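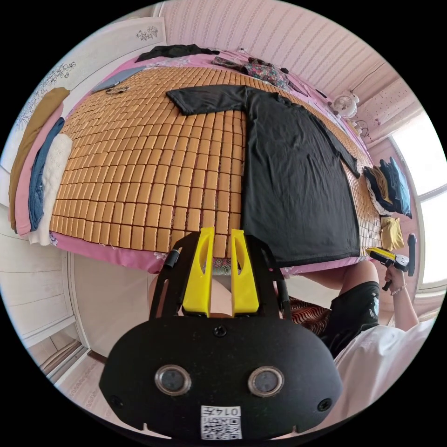

Prosten Issues Folding Guide for Small Bedrooms

Skonomberg, January 3, 2018 – Prosten, a publisher of household manuals, today released the Fukum Folding Guide, a 117-page handbook on sorting and folding clothes where the bed is the only large flat surface.

The guide treats a tile sleeping mat over a sheet as the working surface. Garments are laid out one at a time in the middle, and finished pieces go to a stack at the side of the bed. A long-sleeved T-shirt is placed face-down, collar away from the person folding, with the hem parallel to the near edge. Both sleeves are crossed over the back before the body is folded. 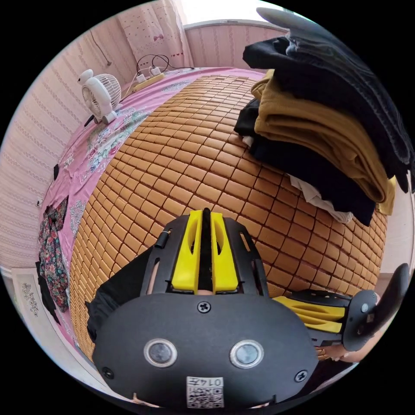 Stacks are kept at the border of the mat so that the center stays clear. Knitwear and denim are folded to a common width. Fans and power cords remain at the far end of the bed, outside the folding area.

Layouts were prepared by Michalski, a home storage consultancy, and cover 6 garment types. The printed edition ships in February. A tablet edition is available now.
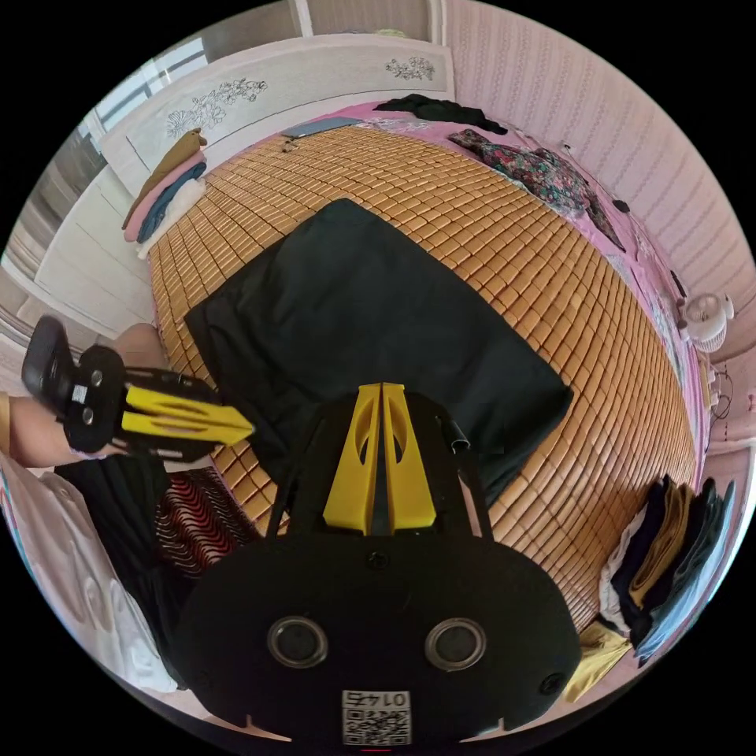 Michalski added that dark cloth should be smoothed by hand from the center outward before the first fold, and that thin fabrics may need a second pass.

Comments

mat_user: Does the guide cover fitted sheets?

Lindenrow: Tried the common width on my sweaters – the stack stays up, but the jeans come out bulky.

We use cookies to improve this site. Accept

Contact | © 2018 Prosten | Back to top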